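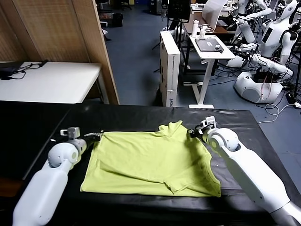 Relatório de projeto – Bancada de dobragem com dois braços
Unidade curricular de Projeto Integrador
Autores: Neusa Falcão, Gilmar Seixas e Pejman Azimi
Orientador: Cor Maes
Entregue em 28/05/2018

1. Objetivo

O projeto consistiu em programar dois braços para dobrar uma T-shirt de manga curta pousada numa mesa. O trabalho foi feito na oficina partilhada Tritwood, onde o grupo teve bancada durante o semestre. Ficaram fora do âmbito as camisas com botões, as calças e a recolha de peças amontoadas.

2. Preparação da mesa

Nos primeiros ensaios a peça escorregava sempre que um dos braços a puxava. Cobrimos o tampo com material preto, o que resolveu dois problemas: o tecido deixou de fugir e o contorno da peça passou a separar-se bem do fundo. Com a T-shirt verde-amarelada a segmentação por cor funcionou quase sem ajustes. Com uma cinzento-escura falhou, e essa peça foi retirada dos testes.

O material de cobertura faz vincos e tem algum brilho. Com a luz do teto acesa, o programa chegou a tomar um reflexo por uma ponta de manga. Subimos o limiar e passámos a ignorar manchas pequenas.

3. Programa

O código está dividido em 7 módulos. O módulo de visão, a que chamámos Plorkix, devolve o contorno da peça e os pontos candidatos a pega. O módulo Erkska recebe esses pontos, escolhe um para cada braço e verifica se as trajetórias se cruzam. A primeira versão não fazia essa verificação e as garras bateram uma na outra 2 vezes, sem danos.

O ponto mais difícil foi a gola. O tecido junta-se ali numa prega levantada e a garra apanha duas camadas quando devia apanhar uma. Raphaël Chauvin, que usa a bancada ao lado, sugeriu fechar a garra mais devagar e parar ao primeiro contacto. Adotámos a ideia e os erros na gola diminuíram, mas não desapareceram.

4. Ensaios

Fizemos 100 ensaios com a versão final, precedidos de cerca de 400 execuções de afinação que não entram na avaliação. Cada ensaio começava com a peça estendida à mão. As falhas mais comuns foram a manga dobrada sobre o corpo, que altera o contorno, e as rugas na diagonal, que deslocam o ponto de pega.

5. Trabalho por fazer

Falta uma etapa de alisamento antes da primeira dobra. O Pejman tem uma versão em simulação – ainda lenta – que puxa a peça pelos dois lados ao mesmo tempo. Falta também repetir os ensaios com outros tamanhos e escrever as instruções de calibração para o grupo que ficar com a bancada em janeiro.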